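June 2020 - kitchen corner, dishwasher

Today I worked on the loading order for the dishwasher. Teguh wants one page that any person in the Nekska room can follow, so I write down first what we do now.
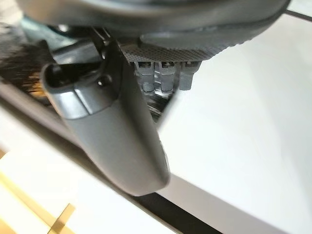

The cutlery basket stays in the rack, and the cups go in after the plates. Irfan likes to do the cups first. I tried both and I prefer plates first, but this is still open between us. Please do not leave spoons on the countertop overnight - Aisyah has asked for this two times already.

The door must go down fully before any rack is moved.

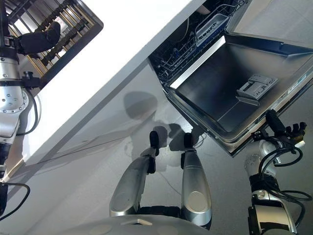
Dishwasher with the door folded down, cutlery basket in the rack.

Detergent: one tablet in the dispenser on the door, then press the latch until it clicks. We have 6 tablets left in the drawer. Niamh will order a box of 100.
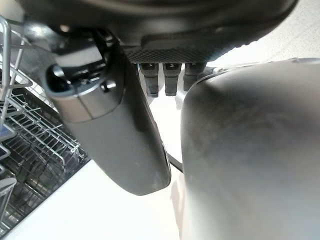

Last changed: by Nandi Chauke, detergent part only

To do: ask Teguh if bowls can share a row with the small plates.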